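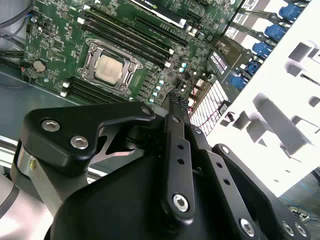

home notes archive older newer about

June, a bit after six in the morning, because the building is quiet then and the only one who can hear me swear at a gripper is the gripper.

Day two of the great fingertip comparison. In one corner, the Sanurska pads, which are what we already own. In the other, the Grinora pads, which cost 327 a pair and arrived in a box nice enough to keep. Eduardo Antunes wants a recommendation by the time he gets back from Bragança. Eduardo also wants the Grinora pads to win, as he's the one who ordered them, so I'm being very scientific and writing everything down where he can't edit it.

The test is 20 picks per set, processor only, same starting pose, same speed. Memory modules come later, if I still have the will. I'd forgotten how much I dislike processors as test objects. They're flat, they're slick on top, and you get a thin edge of green board to hold them by. A person does it with two fingertips and doesn't think about it. I've now spent two mornings thinking about it.

First set went fine until the seventh pick, when one finger touched down a hair before the other and the chip rode up on its corner like a boat hitting a sandbar. Stopped, backed off, put it straight by hand. Did it again on the ninth. I blamed the pads, wrote a rather cutting paragraph about them, and then found that I'd left the approach angle from yesterday's memory run in the controller.

Crossed out the paragraph. Kept it legible, as it had some good lines. 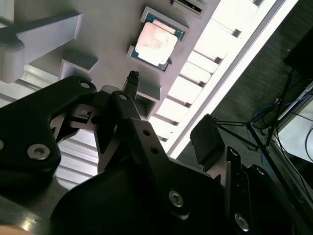

With the angle fixed, both sets got a lot more boring, and boring is what we pay for. The difference is in the closing force. One set wants 196 on the controller's scale before it will hold a chip without creeping, and the other is happy at 139. I'm told that this scale has units. The Jultico manual keeps them to itself, along with what the amber light means.

So the fancy pads do grip better. I checked it twice, hoping. They also hang on a moment too long when you let go, and that matters more to me, seeing that the whole point is to set a thing down square in a socket and leave it there. A gripper that won't say goodbye is no use over a field of tiny pins. Swapped back, ran it once more, same story.

The wrist camera was the nice surprise. I'd been ready to complain that the fingers block half the view, and they do, but you get used to lining things up off the tips and the rest sort of fills in. The overhead camera is better for seeing where everything is and hopeless for seeing whether you're straight. I'd keep both and trust neither.

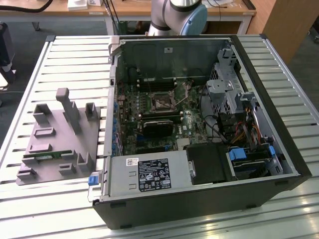

Coffee at nine, from the machine that also needs its approach angle looked at. Wrote to Eduardo that it's a split decision so far: new pads for holding, old pads for letting go. He answered in four minutes, asking whether I'd tried opening the jaws more slowly.

I had not tried opening the jaws more slowly.

Tomorrow, then. Release speed first, then the memory modules, and I need to find the small hex key before I take the pads off again. It was in my shirt pocket yesterday and that shirt is in the wash.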